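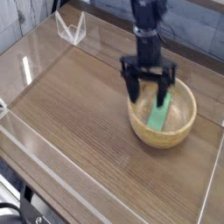

Plastberg Perfumer's Starter Kit: Nine Weeks of Smelling Like a Rumor

I should say up front that I have no business making perfume. I own too many bottles, I have opinions about oakmoss, and I once spent an entire wedding reception trying to work out what the bride's uncle was wearing. So when Plastberg put out a home blending kit with 36 materials, I bought one the same evening, the way other people buy a boat.

You get 36 small vials, a pad of blotters, a bundle of glass droppers, a bottle of perfumer's alcohol and a booklet with 18 formulas. The booklet was written by Kyriaki Konstantinidis, who used to blend for Pliltby and who clearly believes the reader is going to waste her good ideas. She is right, but I enjoyed her company. Her note on the civet replacer reads, in full, "Less."

The naturals are the best part. The bergamot is bright and a little bitter, the labdanum is thick as roofing tar and smells wonderful, and there's a vetiver with a salty, peanut-shell side that I'd wear straight. The patchouli is the clean modern sort, all the cellar scrubbed out of it, and fans of the old head-shop stuff will sulk. 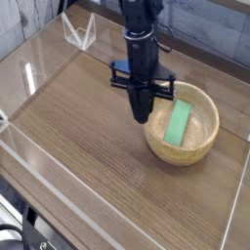 The synthetics are more of a mixed bag. Two of the musks I can't smell at all. My sister can, from the hallway. Kyriaki warns about this on page 9 and suggests having a second nose in the house, a line I read aloud to my sister and which she has not let me forget. The aldehyde is fierce and very pretty at one percent. I tried it at four and spent the afternoon inside a hot iron.

As for the formulas, I've made seven so far. The cologne is hard to ruin. The fougère needed three weeks in the closet before the lavender and the coumarin would speak to each other, then came out soft and barbershoppy and much nicer than I deserved. The chypre, called Trusasa for reasons the booklet keeps to itself, is the one you'll buy the kit for and the one that will break your heart. Mine opened like a green velvet coat and dried down to pencil case.

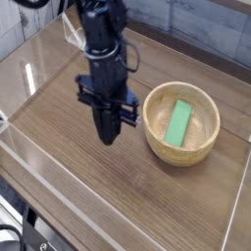
Wooden bowl on a brown tabletop.

Now the complaints. The droppers are all the same size, and they are the wrong size. The booklet measures everything in drops for the first half and then switches to grams, with no scale in the box and no word of apology. Labels smear if you so much as look at them with alcohol on your fingers, so I now have a vial marked "Iso" and another marked "so," and they are not the same thing. Cover yours with clear tape on day one.

The rose is also thin. I replaced it with one from Jiang, who sell single materials in tiny amounts, and the floral formulas woke right up.
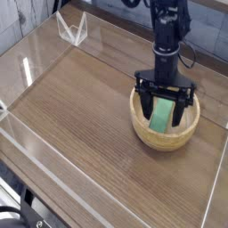
Refills are sold one vial at a time, and the prices swing from pocket change to a small sulk. I've already been through the bergamot twice. The labdanum will outlive me. Customer service did answer my question about the smeared labels, under ticket number 3961, and sent a fresh sheet that smears a bit less.

Would I buy it again? Yes, grumbling. It has taught me more about why I like what I like than years of reading note lists, and I can finally pick out hedione in a crowd. If you only want something nice to wear, buy a bottle of something nice.

Four stars. It would have been four and a half with a decent rose.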